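Brunda Help > Walls and Floors > Tile and Grout

Grout dries in two different shades of gray on the same wall

Posted by Leonie Camenzind, March 21, 2020
Viewed 2,079 times

I am grouting a small utility alcove with light gray rectangular wall tile. The tile is Horrocks glazed ceramic, set over cement board, thinset fully cured before I started on the joints. The grout is Stunumari unsanded, a gray one shade darker than the tile.

I worked in small batches, mixed by hand. The first batches went on the left wall and the lower half of the back wall. The later ones went on the upper half and the right wall. After drying overnight the lower area is clearly lighter than the upper area, and there are pale patches where two batches meet. The change follows the batches. It does not follow the light in the room. 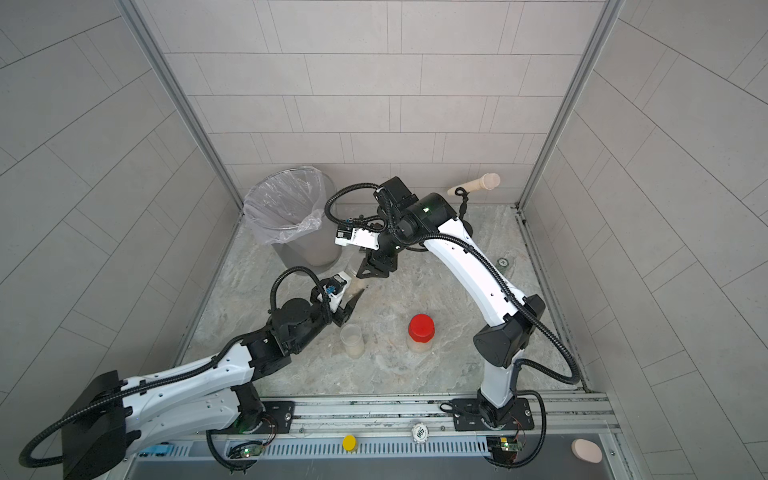 All the powder came from a single 7-pound bag. Water was cold tap water, added by eye until the mix looked like the photo on the bag. I let it stand before stirring again, spread it with a rubber float held at an angle, and wiped with a sponge when the joints felt firm. I may have used more water in the sponge on the first wall than on the later ones. I changed the rinse water once.

What I would like to know:

Is this likely to even out as the grout finishes curing?
If it does not, can it be corrected without raking out the joints?
What should I change before I do the two short returns that are still open?

I have a bottle of Clalent penetrating sealer but have not opened it. I would prefer to keep the sealer for the end if it locks in the color difference.

Wim Van Damme
Accepted, 23 votes

Uneven water is the most probable cause, and there are two places where it gets in: the mix and the sponge. Cement grout that carries too much water dries lighter and weaker. Grout that is washed with a dripping sponge while still soft loses pigment and fine cement at the surface, and this also dries light. You describe both, so you may have some of each.

A staggered layout makes the problem easier to see. The vertical joints are short and stop at each row, so the eye goes to the long horizontal joints and follows them from one side of the wall to the other. Any change in shade along one of those lines shows up at once.

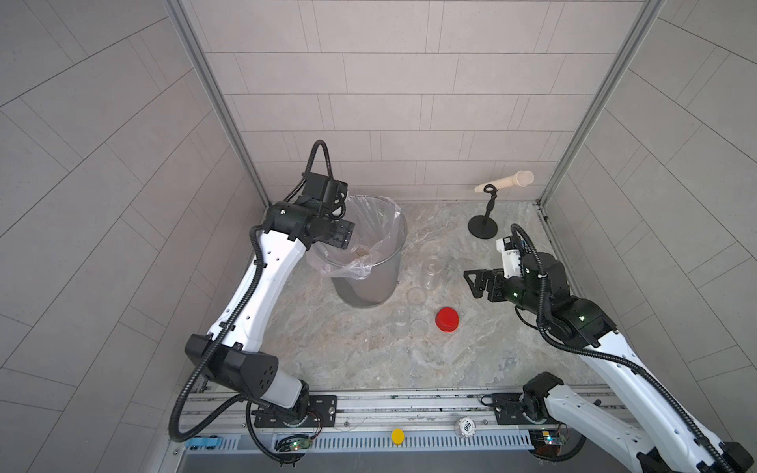 Light gray tile in staggered rows on the back wall, marbled floor in front.

On your first point, wait before you decide anything. Cement grout keeps changing shade while it loses moisture, and a closed alcove with poor air movement is slow. Leave the door open, keep direct heat off the wall, and look again when the joints have had the full cure time printed on the bag. Some of the difference will go. The pale patches where batches meet usually stay.

To find out how much of it is permanent, wipe one pale joint and one dark joint with a damp cloth. If they match while damp and separate again as they dry, the pigment is present and the surface is more porous or has a film on it. If they are different even when damp, the pigment content at the surface is different and no amount of waiting will help.

A white film that rubs off is a separate matter. Those are salts carried up by the water, and dry brushing with a nylon brush removes most of it. I would keep acid cleaners away from new grout.

For the returns, weigh everything. Use a kitchen scale and write the figures down. If your bag calls for water at 23 percent of the powder by weight, then 278 grams of powder takes 64 grams of water, and every batch gets the same ratio. Your bag may give another number. Use that one. Marks on a plastic tub are good enough for soup and too coarse for this, especially when the tub has ridges near the top and you are reading the level through the wall at an angle.
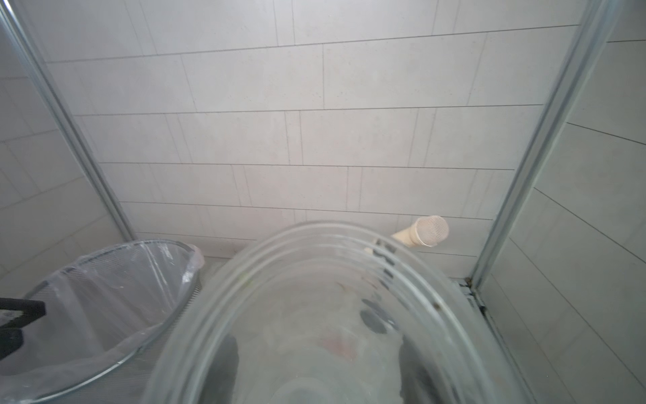 Page 2 of 7

Wim Van Damme (continued)

Before mixing, tip the whole bag into a dry bucket and stir the powder. Pigment settles out in shipping and the top of the bag can be paler than the bottom. This alone can give you a shift from early batches to late ones, in the direction you report.

Mix slowly, let it stand for the time stated, and stir again. Do not add water after that point. If a batch stiffens in the cup, throw it away. A spoonful of water makes it workable again and also makes it lighter.

Wring the sponge until it does not drip. Wipe diagonally across the joints, one pass per face, then rinse. Change the water when you can no longer see the bottom of the bucket.

Jasper Smits
3 votes

Had the same thing in a shower. Just sealed it and the color got closer. I used an enhancing sealer, the kind that darkens. Not sure the Clalent one does that, check the label.

Leonie Camenzind, in reply

The label says natural look, no color change. I did the damp cloth test. They do not match when damp.

Tipene Donnelly
Edited

If they differ when damp, go to a grout colorant. It is a pigmented coating that bonds to the joint, and it covers a shade difference completely when the base is clean and unsealed. Keep the Clalent closed. A penetrating sealer under a colorant will stop it from bonding, and most colorants seal the joint by themselves.

I disagree slightly with Wim on stirring the whole bag in a bucket. It works, but the powder then has to be used or kept airtight, and leftover powder in a humid house goes lumpy. For two short returns I would weigh out what is needed, stir that, and close the bag again.

Use a clean, dry cup for each batch. Hardened crumbs from the last one will shorten the working time of the next.

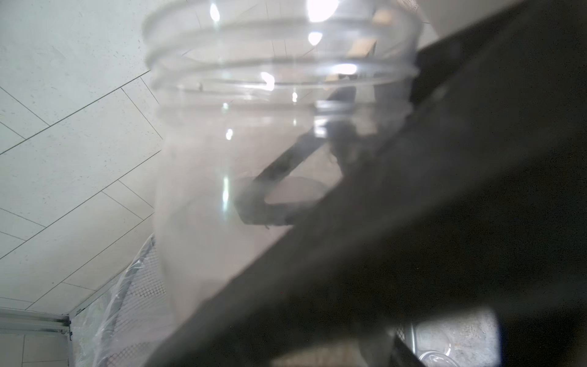
Applying the colorant

1. Wait until the grout is fully cured. Scrub the joints with a neutral cleaner, rinse, and let them dry overnight.

2. Test a short piece of joint in a corner. Let it dry before you judge the shade, as most of them dry darker.

3. Work along one horizontal joint at a time with a small stiff brush, then do the short verticals below it.

4. Wipe the excess off the tile face with a barely damp cloth before it skins over. On glazed tile it comes off easily. On unglazed tile, tape the edges.

5. Leave the corner joints alone. Where two walls meet, the joint should be flexible sealant in a matching gray. If you filled the corners with grout, rake them out now, while you are waiting for the rest to cure.

6. Keep water off the wall for the time given on the bottle.

Leonie Camenzind, in reply

The corners are grouted. I will rake them out first and do the returns by weight, then order the colorant once I can compare all the walls dry.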